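The Night Bus to Breltenis

The last bus from Trikgate left at 11 and I was the only one on it until the reservoir. I had my father's coat on, the one with the torn lining, and the letter from the solicitor in the inside pocket. I had read it enough times to stop reading it.

The driver kept the radio low. At the reservoir a woman got on with a dog under her arm and sat across from me. She said the dog was called Obi and that he did not like hills. There were a lot of hills.
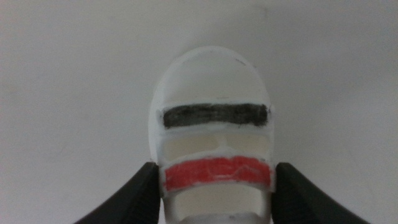

Words by the Ultness Story Page editor
Short fiction, November 4, 2023

I told her I was going to see a house. She asked if I was buying it. I said it had been left to me by an uncle I had met once, in January, at a funeral where he gave me a boiled egg wrapped in a napkin and told me to eat it before the speeches. I ate it. We didn't talk again.

"Some people take to you," she said.

The dog was sick near the quarry, quietly, into her scarf. She folded the scarf up and put it in a carrier bag. I offered her the window seat and she took it.

We came down into Breltenis at half past midnight. It had one street lamp working and a shop with its blind down. The driver opened the doors and turned the engine off, and the three of us stood on the pavement for a bit while he smoked. He asked which house. I said number 316, the Ultness road, and he looked at the woman.

"That's mine," she said. "I mean, I've been in it since 2000. He never asked for rent."

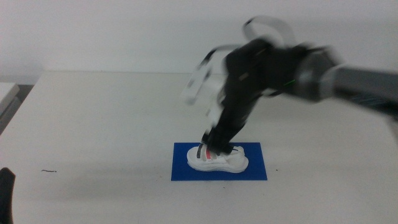
I had thought of the house as empty. I had planned where to put the bed. Walking up behind her, I went over what the solicitor had written, and there was no tenant in it anywhere. My feet hurt. I had left home in white trainers, a bad choice for that road, and the verge was all mud and cut bracken. She walked quickly and didn't use a torch.

The kitchen was warm. She put the scarf to soak and filled the kettle, and Obi went under the table and stayed there. On the shelf over the cooker was a row of egg cups, four of them, none matching. She saw me looking.

"He came on Sundays," she said. "He'd do the eggs and I'd do the toast."

I took the letter out and laid it on the table. She read it standing up, with her glasses pushed onto her forehead, holding the page close to her face. Then she turned it over to see if there was any more.

"Do you want the back room or the front?" she said. "The front gets the lorries."

I said the back. She went up to find sheets, and I heard her moving about overhead, opening one cupboard and then another. The kettle began to boil and I got up and took it off the heat.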